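22 de junho de 2023

A Kendard anunciou que vai pagar **417 noites** de alojamento de emergência em Vullerlow, e a cidade aplaudiu. Eu também gostava de aplaudir. Mas li o comunicado 3 vezes e continuo sem saber para onde vão as pessoas na manhã seguinte.

Uma noite paga é uma noite paga, e quem já dormiu num carro não a desdenha. O que me incomoda é a unidade de medida. Contam-se camas, refeições, cobertores, e no relatório de dezembro soma-se tudo como se fosse a mesma coisa. Quantas famílias assinaram um contrato de arrendamento? Procurei esse número e não o encontrei.

Alistair Innes, que dirige o abrigo de Cilcombe, defende que a emergência tem de vir primeiro. De acordo. Só que em Cilcombe a emergência dura há nove anos, e as duas casas de transição prometidas pela Fundação Kopecký ainda estão em projeto – com maquete e tudo.

Dir-me-ão que criticar desanima os doadores. Talvez desanime alguns. Os que conheço perguntam pelas contas de qualquer oficina onde deixam o carro, e não vejo por que motivo uma instituição de caridade há de merecer menos perguntas. 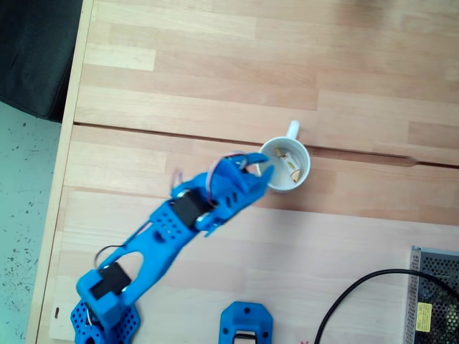
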